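Drulier
@drulier · 2023-04-01

I want to write a few posts about learning to spell in English as an adult. It is a long thread, so please take a tea first. I moved to an English-speaking office in February and since then I write all day, and I collected some things that helped me.

1/ My first language is written almost exactly as it sounds. If you can say a word, you can write it. So for me English spelling was not only difficult, it felt a little unfair. For years I thought I was lazy. Later I understood that I had simply never been taught how to do it.

2/ At school we learned words from lists. Every week a list, every Friday a dictation. I could get all the points and forget everything by the next dictation. The words had nothing to do with each other. "Island" stood next to "receipt" and "Wednesday".

3/ What I do now is keep my own mistakes. I have a small notebook and every word I write wrong goes there, with the correct form only. I do not write the wrong form, even crossed out. My eye remembers the wrong one too well.

4/ After the first month I had 179 words. I was ashamed, then I sorted them, and the shame went away a little. Most of them fell into the same few groups: double letters, silent letters, -ant or -ent, -able or -ible.

5/ Double letters are my worst group. "Accommodate" has two c and two m. "Recommend" has one c and two m. I say to myself "re" plus "commend", and then it is clear. Many words open up like this if you look for the smaller word inside.

6/ The same with "disappear" and "disappoint". It is "dis" and then the word. I wrote two s in both of them for 12 years, also in job applications. I try not to think about which ones.
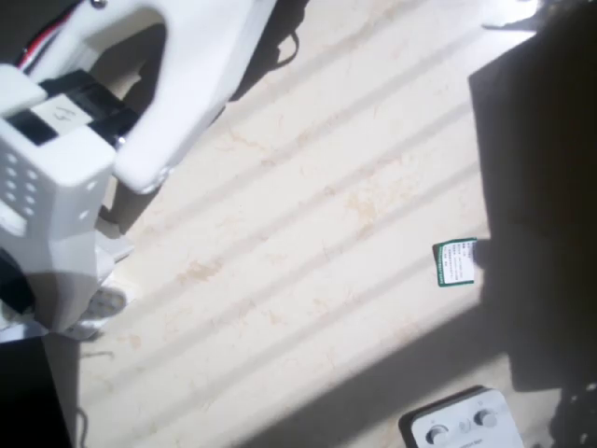

7/ Silent letters I learn by pronouncing them in a wrong way in my head. "Wed-nes-day." "Is-land." "K-nife." A colleague heard me whisper "Feb-ru-ary" at my desk and asked if I was feeling well. I was feeling very well, I had just spelled it correctly.

8/ A question I often get: why not just use the spell checker? I use it, of course. But it does not help with "than" and "then", or "loose" and "lose", when both are real words. Sometimes it marks them, sometimes not. I once wrote to a client that we did not want to loose them.

9/ I also turned off the automatic correction on my phone. The underline I kept. When the phone corrects for me I learn nothing, when it underlines I must stop and think. The first week was slow and my messages to friends were terrible.

10/ American or British? My school taught British, my office uses American. So "colour" became "color" and "travelling" became "traveling". I mixed them for a long time. My advice is to choose one for each text and set the dictionary to the same. Readers forgive a foreign spelling more easily than two spellings on one page.

11/ Reading helps, but only slow reading. I read a lot of novels in English and my spelling stayed the same, as I was following the story. Now I copy one paragraph by hand in the evening, from any book I like. It takes 19 minutes if the paragraph is long and my tea is hot.

12/ Today there are 47 words left in the notebook. The others I moved to a second notebook, where I look only once in a month. Some of them come back. "Rhythm" came back three times and I have accepted it.

13/ People ask about apps. I tried two and stopped with both. They wanted me to learn their words, and I needed to learn mine. If an app lets you put in your own list, it is probably fine.

14/ If you are a native speaker and you read texts from colleagues like me: please do correct us, but one or two words at a time, and in private. A page full of red I close very fast. One word I remember until the next day.

15/ Next week I will write about commas, where I am much less sure of myself. If you have a word that you always write wrong, put it in the replies. I would like to see if it is also in my notebook.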